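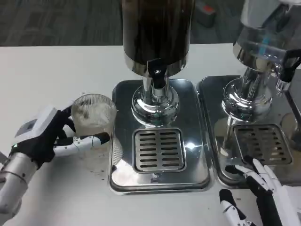
Stesau, the maker of tableware and serving equipment for hotels and conference houses, opens its new rental service for event organizers in August. The service is called Gusance and it lets small venues borrow the same equipment that large hotels buy. Until now a community hall or a family-owned guest house had to purchase everything, also the things it needed only for one wedding in the summer. With Gusance the customer chooses the items on the website, receives them clean and packed, and sends them back after the event. The catalog has 149 items at the start, from soup bowls and cake stands to stainless-steel beverage dispensers with a drip tray and a slotted grate, which can stand side by side on a breakfast table. All of them can be rented for one day or for a longer period.

"We have spoken with many owners of small houses, and they told us always the same story," says Viola Sorrentino, managing director of Stesau. "They have a cellar full of plates which they use two times in a year. The cellar costs money, the plates get broken, and when a bigger group comes there are still not enough. We wanted to take this problem away from them."

Delivery from the Fedov warehouse

All orders are prepared in the warehouse in Fedov, where Stesau has worked since its first years. The building was made larger last winter and has now its own washing line, a drying room and a repair corner for handles, lids and taps. The washing line can clean 3,000 plates in one shift. Every item is checked by hand before it goes back on the shelf - a glass with a small chip is taken out and recycled.

The team in Fedov has 16 employees, and Stesau is looking for more people for the night shift. It is led by Uchenna Ugwu, who came to the company from hotel purchasing. Orders that arrive before 4 p.m. leave the warehouse the next morning. The boxes are reusable and have dividers inside, so the customer does not need paper or plastic film for the way back. Customers do not have to wash the dishes. They should only remove the food and empty all liquids before they close the boxes.
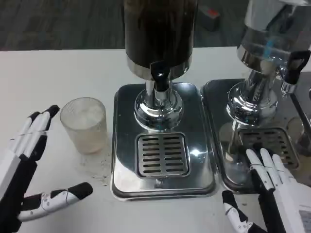
First customers in Pearce

Before the opening, the service was tested during one season with guest houses and associations in Pearce. One of them is the Kettle House, a small hotel with a garden where many family parties take place. "In the first month I ordered too many forks and too few coffee cups, but this was my own mistake," says the owner, Shirley Kettle. "The missing cups came the next day. Now I have a list for each kind of party and I only change the number of guests."

The comments from Pearce led to several changes. The order page now shows how much space the boxes need, and the return can be moved to a later day by telephone. Dennis Garside, who is responsible for customer service, will also offer a short planning call to each new customer.

Prices and registration

The price depends on the items and on the length of the rental. Washing is included, delivery is calculated by distance. There is no yearly fee and no minimum order. Venues can register on the Stesau website already now and save their first order as a draft. Schools and registered associations receive a reduced price when they send a confirmation with the registration.

Press contact

Valtteri Oksanen, Communications, Stesau. Product photos and the complete Gusance catalog are sent to journalists on request. Visits to the warehouse in Fedov are possible by appointment, in the mornings only.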